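September, late, kettle on

Right, so I'm a week and a bit into the Anari trial and I promised myself I'd write it down properly before I forget which bits annoyed me. The kit is from Betov, who sell it as a "household skills starter" for people with one of the smaller two-armed robots, and what you get is a head camera on a band, a little recorder that clips on your belt, and a login for the training service. You do the chore, it watches, and then your robot is meant to have a go. I'm only testing the first half this month. The robot side comes from Godinho and that's a whole other box in the hall that I keep walking round.

The band is comfier than I expected! I'd braced for a headache and didn't get one, though it does slide if I look straight down for long, and chores are mostly looking straight down. The padding needs to be grippier at the back. I've put that on the feedback form twice now, once politely.

Today was bin bags. The service gives you a list and you pick a task, and I'd been putting this one off because the notes go on for pages. They want the tying done slowly, both hands in view, no turning away halfway through to shout at the cat. They want 16 good takes and I did them in two lots, before lunch and then again at four o'clock when I'd stopped being cross about it.
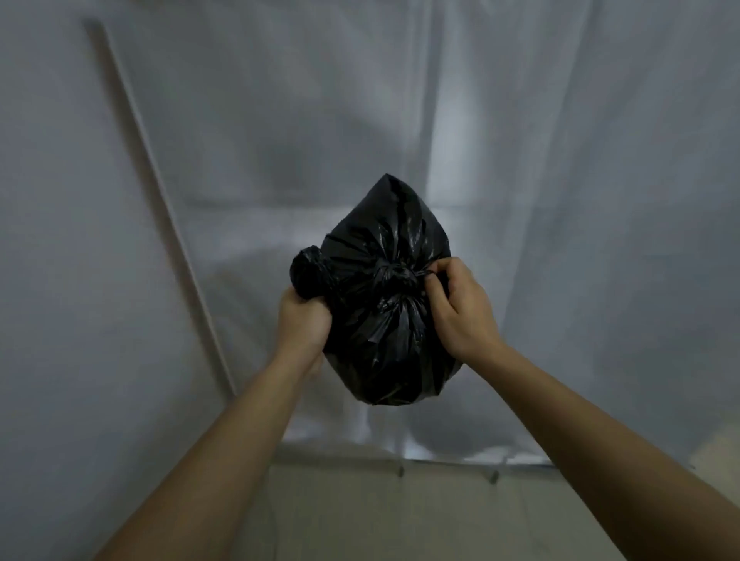 Bin bags, afternoon lot. Left hand hanging on to the bunched bit, right hand at the knot.

The funny thing is how odd it makes you feel about your own hands. I have tied up bin bags my whole life and never once wondered what my ring finger was doing. Now I know it mostly tucks in behind and leaves the others to it. The notes call this a "non-contributing digit", which seems a bit harsh.

Black plastic is a pain for the software, by the way. The checker threw back three takes this morning for "low surface detail" and I can sort of see why, it's all shine and creases and no edges. Moved the lamp, tried again, all fine. There's a line in the Kaltgate review saying the same happens with dark towels, so I'll leave the laundry until I've bought a better bulb.

Money, before I forget. The kit is 2206 with the year's service thrown in, or 1796 if you take it without and pay monthly. I sat there with the calculator and I still think the cheaper one is a trap for anyone who'll use it past the spring. You also get 3000 minutes of upload and I've no idea yet whether that's loads or nothing. Bin bags barely touched it. Cooking might be a different story (all that standing about waiting for things to boil - does that count? must ask).

What I do like is the playback. You can drag through a take and it marks where it thinks each step starts, and it got the twist and the pull in the right order nearly every time. It missed the little tug I do at the end, so I've labelled that by hand and called it "tug", very scientific.

Still to do: charge the recorder, wipe the band, clear enough of the hall to get the Godinho box open. Bed first though. My arms ache from holding rubbish up in the air.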